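Restoration of The Murnach Exchange: what has been done and what is left

Work on the spy thriller The Murnach Exchange has reached the grading stage at Bralitz, and a first complete pass was shown to subscribers on 4/19/24. The projection was silent for reels one and two, as the sound for those reels had not been conformed. The remaining reels ran with a reference track taken from an older broadcast tape. The running time of the new assembly is 90 minutes, measured without the distributor's logo.

Three picture sources are in use. The original camera negative survives for most of the film and was scanned wet-gate. A fine-grain positive covers the title sequence and the optical dissolves in the train section. The third source is a release print held at Jivovmont, used only where the negative has been cut for a shorter export version. The print shows moderate shrinkage and a steady vertical scratch to the left of center through the whole of the border crossing. 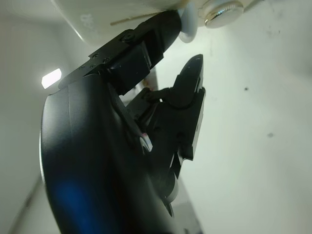 Black housing and bracket, close view.

Saimi Lindqvist, who is supervising the assembly, has compared the continuity script with the negative edge numbers shot by shot. Ten shots listed in the script are absent from the negative. Most of these are inserts of a few seconds. The exception is the conversation on the hotel stairs, in which Tillman gives his cover name and is corrected by the clerk. That scene exists only in the Jivovmont print, and the join on either side is visible as a change in grain and contrast. The decision for now is to leave the change as it stands and to apply no added grain to the surrounding negative material.

Stabilization has been kept light. Gate weave in the main titles was reduced but not removed, and the handheld shots in the harbor were left alone. Splice repairs were done by hand on individual frames – the automatic pass was tested on reel three and gave false corrections wherever rain crossed a light source. 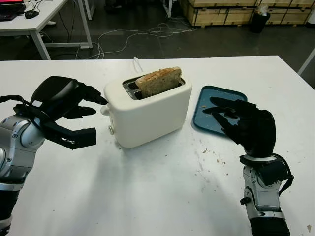 HOME VIDEO AND SCREENINGS

The disc is planned for August and will carry both the full assembly and the export version. The two are encoded separately, so there is no branching between them and no pause at the layer change. The aspect ratio is 1.66:1 throughout. Earlier tapes were open matte at the top and cropped at the sides, which hid the second courier in the station shots and exposed a microphone over the embassy desk.

Audio is mono, taken from the optical negative where it survives. A commentary by Impi Mustonen has been recorded for the full version only. It deals mainly with the second-unit work and the rear projection plates. Subtitles will be supplied in 4 languages. The booklet prints the continuity script pages for the hotel scene, along with a table of sources by reel and footage.

Theatrical bookings will be handled from Bralitz once the final file has been approved. The current license for the film ends in 2049 and covers cinema, disc and broadcast. It does not cover use of the score apart from the picture. 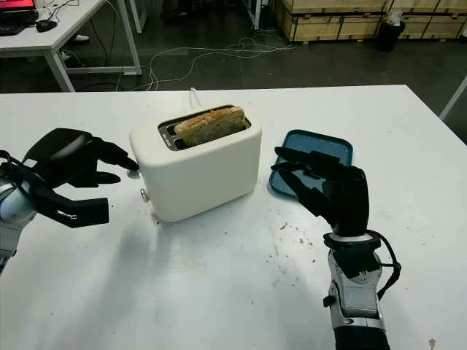 Color is the part of the job with the least documentation. No graded reference print has been found, and the timing notes cover reels four and five only. The interior scenes were lit warm, and on the old tapes the browns run together, so that coats, door frames and briefcases read as a single tone. The separation being aimed for is a modest one, about what is seen on the slice in the toaster, where the speckled golden-brown face gives way to a darker crust along the top edge. If the grade is pushed further than that, faces turn orange under the lamps. White walls have been allowed to stay slightly cream in the hotel and are neutral in the embassy, in line with the surviving notes for reel four. Night exteriors are still open. Lindqvist favors a print-like density with little blue, and a second test of the harbor section will be made before the grade is locked.

Readers who hold prints, trailers or lobby material from the original release are asked to write to the newsletter with the gauge, length and any edge codes.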